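讲稿备注：瓷砖台面和它的缝

（开场先别急着放幻灯片，等后排坐好，灯不用全关。）

各位晚上好，谢谢大家下了班还愿意过来，听我讲一块一块的瓷砖。我知道这个题目听上去不大像能讲45分钟的东西，我太太听说以后问我，是不是还要带一桶填缝剂去现场表演。没有带，放心。不过我真心觉得，家里的台面值得好好聊一聊，我们每天在上面切菜、揉面、放钥匙、放快递，晚上洗完碗顺手一抹就算擦过了，很少有人会弯下腰去看它一眼。

先从我自己家讲起吧。我们搬进现在这套房子的时候，厨房台面是前任房主留下来的，浅色大方砖，深色的缝。我当时嫌它老气，想换成一整块的石板，报价单都拿到了。后来是老邻居Evaristo De Luca来家里喝咖啡，他铺了大半辈子的砖，手往台面上一放，从这头摸到那头，说铺得很平，你换它做什么，你把缝弄干净就行。我听了他的话，把那笔钱省下来买了一台好一点的烤箱，到今天都没有后悔。

（这里可以停一下，问问在座有几位家里是砖台面，让他们举手，聊两句再往下走。上一次在Garnura讲的时候，有位阿姨在这里讲了很久她家的灶台，讲得比我好，不要打断。）

好，讲砖面本身。哑光的砖和亮面的砖，脾气是不一样的。亮面的砖，油点子上去一眼就能看见，擦起来也快，可是干了以后留水痕，对着窗户看一道一道的，让人心烦。哑光的砖看上去总是安安静静的，水痕不明显，但是淡淡的颜色容易赖在上面，比如番茄汁、红茶、甜菜汤。Pawłowska烹饪教室的台面就是哑光的，她们一个冬天要煮好多甜菜，我去帮忙收拾过几回，学到一个笨办法：温水，一点点中性洗碗液，软布，敷5分钟再擦，不要一上来就用力搓。大家总觉得力气大就干净，其实搓得太狠，脏东西是给你搓到缝里去了。

（讲到“搓到缝里”，自然接到下一段。喝口水。）

缝才是正经的麻烦。大砖比小砖省心，道理很简单，同样大的台面，缝少得多。我早些年在Vernon租房子住，厨房贴的是小马赛克，好看是真好看，过年揉一次面，面粉钻进去，我拿旧牙刷刷了整整一个下午，腰都直不起来。所以有朋友来问我选什么砖，我总是先问他，你在家揉不揉面？他要是说揉，我就劝他选大的。

缝的颜色也有讲究。很多人喜欢白缝，刚填好的时候确实清爽，像新衬衫的领子，可是领子嘛，穿几天就是那个样子了。深色的缝耐看，缺点是它会哄你，脏了你也看不出来，所以要定一个日子去清理，不能靠眼睛。我自己是每隔3个星期刷一回，用软毛刷，顺着缝走，刷完马上用湿布带走，再用干布收一遍。酸性的东西，白醋、柠檬，最好离水泥基的填缝剂远一点，偶尔滴上去不要紧，擦掉就好，天天拿醋去喷就不合适了。

（有人一定会问密封剂。答：看填缝剂的种类，先看包装上的说明，不清楚就在角落里试一小块。Torkex展厅那边有样板可以摸，散场以后愿意去看的跟我一起走。）
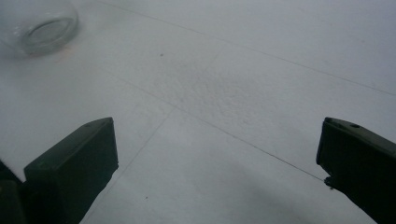 擦台面之前，先学会看台面，这是我今晚最想让大家带回家的一个习惯。我们平时都是站着往下看，光从头顶来，什么都看不真切，你弯下腰，把眼睛放低，让砖面在你面前铺开去，小东西就都出来了。像这个玻璃碗旁边，有一小片淡淡的粉米色，也许是一点浅浅的印子，也许只是反光，站着的时候多半就放过去了；再往砖面中间找，还有一个灰褐色的小点，很小很小。遇到这种拿不准的，我的办法是先把碗挪开再看一次，如果是反光，它会跟着变，如果还老老实实待在原地，那就拿湿布轻轻按一按。

（这一页可以多停一会儿，让大家自己找一找那个小点。找到的人会很高兴，让他们高兴一下。）

顺便说说台面上的碗。我有个老毛病，碗洗好了喜欢直接扣在台面上晾，觉得方便。后来发现碗底一圈闷着水，时间长了，缝那里总比别处颜色深。现在我改了，底下垫一块茶巾，或者干脆擦干收进柜子。玻璃碗尤其要小心，砖面硬，轻轻磕一下边就可能崩个小口子，放的时候慢一点，手先到，碗后到，我外婆就是这么教的。

再讲讲收尾的顺序，我看见很多人是先擦灶台，再擦台面，同一块布一路擦过去，油就这么搬了家。我习惯先把干的碎屑扫走，再擦台面，灶台放到最后，用另外一块布。布不用买贵的，旧毛巾剪开就很好用，我家一条能剪好几块，剪完边上掉线头，请我太太踩一道缝纫机，她踩得比我直。

（如果时间不够，缝纫机这段可以跳过。）

剩下的时间留给大家提问。讲义放在门口的桌子上，我一共印了300份，几处卖填缝剂的地方和软毛刷的样子都写在背面了，多拿一份给邻居也可以。谁家的台面有解决不了的印子，手机里有照片的，等一下到前面来，我们一起看看。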